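Tisum Gripper Kit: trial recordings
Data card, January 2022

Recorded with the Tisum two-finger kit during the Garside evaluation. The kit was on loan from Kisden and went back in June.

Contents
538 episodes, 167 of them marked as failed by the operator
4 tasks: pick, place, push, bag handling
8 operators
Wrist camera video, joint positions, gripper opening

Folder layout
raw/ holds files as they left the recorder.
clean/ holds the same episodes with idle time trimmed at both ends.
labels.csv has one row per episode.

Known problems
Wrist video is soft at close range. Gripper opening is logged as a fraction of full travel, so convert it before mixing with Praltevum data. Finger wear was not tracked between sessions.
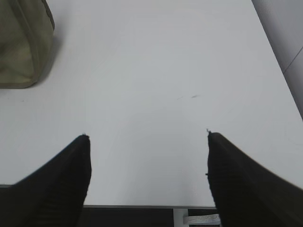

Can the kit be used without the wrist camera?
The arm and gripper run fine without it, but the recorder will not start an episode until it finds a video stream. Set video_required to false in the config file to get around this.

License
Internal review use only. Ask before sharing outside Garside.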